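Setting up the two-arm cell for the stapler job
Bench notes, Mullport workshop

Every machine has a job it was put on this earth to resent. For our two-arm cell it is the stapler refill: one arm holds the stapler, the other deals with the staples, and both sulk if the set-up was rushed. What follows is the routine we use before a run. Allow an hour the first time and rather less once you have stopped arguing with it.

1. Power and cables

Bring up the left arm first, wait for its light to go green, then do the right. Before you home anything, follow each cable from gripper to base with your hand. You want a lazy loop with enough slack for a full wrist turn. A tight cable will let you get all the way through calibration and then fault in the middle of lunch.

2. Calibrate

Lay the checkerboard flat at the back left of the table. It need not be square to the walls, and a diagonal is fine. Run the camera routine for both arms and compare the board position each one reports. If they differ by more than 2 mm, run it again. If they still differ, check the bracket screws before you blame the software, however much you would enjoy it.

3. Lay out the parts

Put the stapler between the arms, already opened, with the packet and the small box in front of it. Leave room for both grippers to come down without meeting. They have met before, and Corey Ngata still has the invoice.
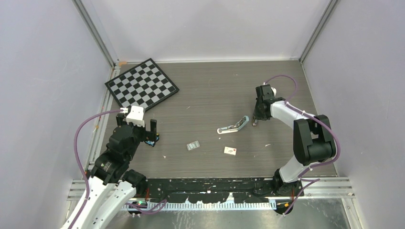

Parts laid out between the arms, checkerboard at the back left.

4. Check the wrist view

Jog one gripper over the table with its fingers apart and look at the wrist picture. The whole staple channel should be in view, with clear table between it and the fingertips. If a finger hides part of the channel, back off and come in again from a different angle. Save the pose once you are happy. Rhys Partington once did this step 526 times in a month, and he would like you to save the pose.

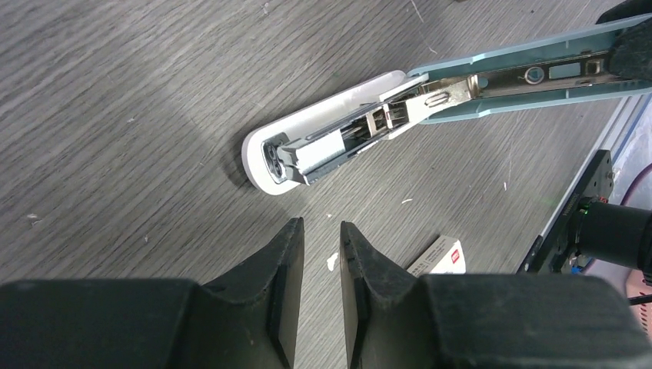
Wrist view with the stapler open and the channel showing.

5. Dry run

Run the sequence at quarter speed with your hand near the stop button. Watch the fingers when they close on the base, as they like to skate on smooth plastic. Drop the grip force a notch if the stapler creeps.

Looking after it

Brush the table down every Monday. Bits collect faster than you would think, and the smaller ones find their way under the checkerboard and tilt it. Wipe the finger faces every 600 cycles and check them for wear at 1,000. Write both in the log, in ink, in handwriting that Gerrit Molefe can read.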